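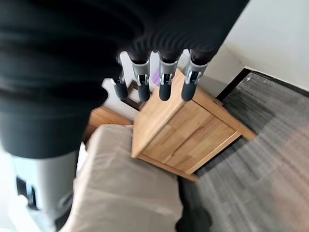 Fig. 12 Dark wooden edge

Section 4: Fitting the extension leaf and caring for the top

This section applies to the Basovetti Lavasstead dining table in all colours. The steps are the same for the Loklow version, except that the Loklow has one catch under the top and the Lavasstead has two.

The closed table is 173 cm long. The leaf is stored under the top, on two felt-lined rails.

Caution: The leaf is heavy. Two people are needed for steps 3 to 6. Keep children away from the table until the catches are closed.

Opening the table

1. Clear the table top. Remove any cloth or runner.

2. Reach under the middle of the table and open both catches. Each catch turns a quarter turn towards you.

3. Stand one person at each end. Hold the end of the top with both hands, palms up, and pull slowly and evenly. The two halves stop by themselves when the gap is wide enough.

Note: If one half moves and the other stays where it is, push the table closed and start again. Pulling harder will strain the runner on the side that has moved.

4. Slide the leaf off the storage rails and lift it straight up through the gap. Do not tip it on its corner.

5. Turn the leaf so that the pegs face the half of the table with the maker's label underneath. Lower it on to the runners.

6. Push both halves in until the pegs enter their holes and the joints close.

7. Close both catches. Run a hand along the top to check that the joints are level. A slight ridge is normal for the first few days after the leaf has been in a cold room.

Caution: Keep fingers out of the joints while the halves are moving.

Levelling

Each leg has a screw foot with 22 mm of travel. Turn the foot clockwise (seen from above) to lower that corner and anticlockwise to raise it. Check the level again after the leaf has been fitted. On carpet, wait a day before making the final adjustment.

Daily care

Wipe with a soft cloth wrung out in warm water, then dry at once. Work along the grain. Pay attention to the edges, where hands and sleeves rest and where grease builds up first.

Do not use:
- spray polish containing silicone
- scouring pads or cream cleaner
- vinegar, bleach or white spirit

Use mats under hot dishes. Felt pads should be fitted to lamps, bowls and anything else that stays in one place. Move these items from time to time so that the colour of the wood changes evenly.

Oiling

Tables with an oiled finish should be treated twice a year with Maksymiv table oil, part number 316. Lacquered tables must not be oiled. If you are not sure which finish you have, look at the label under the top.

1. Clean the top and leave it to dry overnight.

2. Apply a thin coat with a lint-free cloth. Do the edges first, then the flat surface.

3. Leave for 20 minutes and wipe off all the oil that has not soaked in.

4. Leave for 12 hours before putting anything on the table.

5. Oil the leaf at the same time, even if it is rarely used. Otherwise it will not match the rest of the top.

Caution: Cloths soaked in oil can catch fire without a flame. Lay them flat outdoors to dry, or soak them in water before throwing them away.

For scratches and dents, see Section 5.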